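How to Fix a Two-Handed Backhand Without Buying Anything
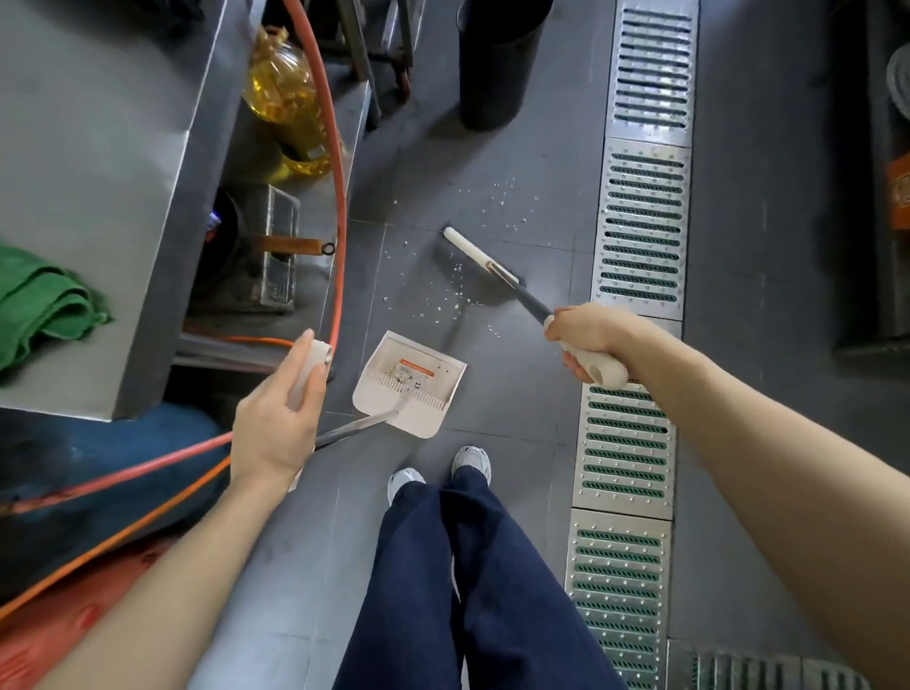
Most advice on the two-handed backhand treats the hands as one lump at the bottom of the racket. "Use both hands equally" is the usual line, and I have never met a player who could tell me what that would feel like. Your hands split work all day long. With a broom and a long-handled dustpan, the left hand has the pan, the right hand has the broom, and neither one is trying to do the other's job. A two-hander works on the same principle, except both hands are on one handle and so they get in each other's way. For a right-handed player the left hand hits the ball. The right hand keeps the end of the racket where it belongs. If you're left-handed, swap everything from here down.

I should say where I'm coming from. I played bad league tennis at Lisdale for years with a backhand that floated, and I tried to shop my way out of it. I bought the 115-square-inch frame. I bought the Likano wrist trainer, a hinged plastic gadget that clicks when your wrist does something it doesn't like, and mine clicked when I tied my shoes. What helped was a month of dull work, most of it in June, most of it against a wall.

What you need

A racket you already own, a bucket of used balls and a wall or a patient friend. If your overgrip is shiny and hard, change it. That's the only purchase I'll go along with. You'll see vibration dampeners recommended for backhand trouble, the Indden ones in particular. They change the sound. I like the sound too, but it has nothing to do with where the ball goes.

Step one: find the grip

Hold the racket out in front of you with your left hand only, as if you were going to hit a left-handed forehand. Something close to an eastern forehand grip is fine. Now slide the right hand in underneath, in a continental grip, the one you'd use to hammer a nail with the edge of the frame. The hands should touch. If there's a gap between them, close it.

There are long arguments online about which bevel each knuckle sits on. I've read more of them than I'd like to admit and found good players on every side. Start with the grips above and leave them alone for two weeks. Changing your grip every session is how people stay bad for a decade.

Step two: hit with the wrong hand

Take the right hand off completely. Choke up on the handle so the left hand is where it would be in the real stroke. Stand a few steps from the wall, drop a ball and hit a left-handed forehand. It'll be ugly. Keep it slow and try to brush up the back of the ball a little.

Do 60 of these before you let the right hand back on. I thought this number was padding when Zdislava Holub gave it to me, and I told her so. She coaches the early morning group at Lisdale and doesn't care for debate. She asked me to stop at 20 and then do a full two-hander, and I hit it the way I always had, right arm yanking across my body. After the full 60 the left arm was awake enough to take over. Your number may be different. Mine wasn't lower.

Step three: put the right hand back, lightly

Add the right hand with barely enough pressure to keep it there. Hit the same slow ball at the wall. Check two things:

Is the left palm facing the target at contact? If it's facing the sky, the ball will sail.

Is the right elbow jammed against your ribs? Let it come away from the body as you swing.

If you can't tell, ask someone to film you from behind. Don't trust your own sense of it. I would have sworn in court that my palm was facing forward, and on video it was pointing at the lights.

Step four: turn before you swing

This is where the standard advice is right, annoyingly. Turn your shoulders as soon as you know the ball is coming to that side, and let the racket go back because the shoulders turned. You should be able to see the incoming ball over your right shoulder. Don't add an extra pull with the arms once you've turned. A big backswing feels powerful and makes you late.

Be suspicious of any slow-motion clip of a tour player used as proof of anything. They have time you don't have, they've hit the shot since they were small, and whoever made the clip picked the frame that suited the lesson.

Step five: take it to the court

Have a friend feed from the service line, by hand if possible. A racket feed from someone at your own level arrives at a new height every time, and you'll end up practicing scrambling. Aim crosscourt, over the low part of the net. Don't aim for lines. If the ball clears the net with plenty of room and lands past the service line, call it good and hit another.

My feeder was Matoušek, who is generous with his time and incapable of feeding to a backhand without commenting on it. If yours is the same, wear a hat and look at the ball.

When it goes wrong

Ball flies long: the left palm is opening up, or you're leaning back. Fix the leaning first.

Ball goes into the net: you've probably stopped bending your knees. Getting the racket head below the ball is hard with straight legs.

Everything pulls wide: the right arm is dragging again. Go back to step two.

Sore wrist: stop. I can't tell you what's wrong with it, and neither can a forum.

How long it takes

I don't believe the pages that promise a new backhand in a weekend. I hit 200 balls a session, three sessions a week, and it was the fourth week before the shot held up in a match. Even then it held up until I got nervous, at which point I chipped everything back and lost to a man in a knee brace. The week after was better. I still do the left-hand drill before I play, usually at the far wall by the parking lot where the bounce is lower.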